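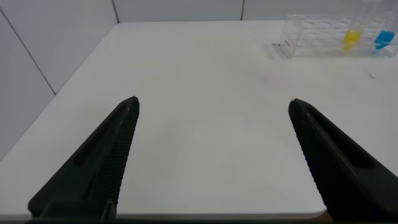
Figure 4. Gripper fingers, open position.

Setting Up Alert Rules

The Ferelel console sorts incoming threat reports from the public tip line, the web form and partner agencies. Alert rules decide which reports go straight to the duty desk and which wait for daily review. You need a Supervisor login to create or change a rule.

1. Log in and open Rules > New Rule.

2. Enter a rule name. Names may be up to 200 characters. Do not put the name of a person under inquiry in this field. Rule names appear in the shift log and can be read by all users.

3. Under Source, select one or more intake channels. Reports forwarded from the Hendby office arrive under Partner, not under Web Form.

4. Under Match Terms, type each word or phrase on its own line. A list can hold 225 lines. Lines past the limit are dropped when you save.

5. Set the priority level. Level 1 pages the duty officer. Levels 2 and 3 place the report at the top of the queue. Level 4 stores the report with no alert.

6. Click Test. The console runs the rule against stored reports and shows the number of matches. If the number is too high for your desk to read in one shift, narrow the terms and test again.

7. Click Save, then Activate. A saved rule does nothing until it is activated.

NOTE: Match terms are not case sensitive. Spelling variants must be entered separately.

NOTE: Rules made in the March release keep their old priority levels. Open each one and save it again to convert it.

CAUTION: Do not delete a rule that is tied to an open case. Deleting it also removes the link between the case and its reports. Use Suspend instead.

CAUTION: A match is not a finding. Every Level 1 report must be read in full by an officer before any action is taken.

If the Test button is gray, the index is still loading. If error 542 appears, the Flirnby server has lost its connection; contact the system administrator.

Section revised 7/25/20, M. Baldursdóttir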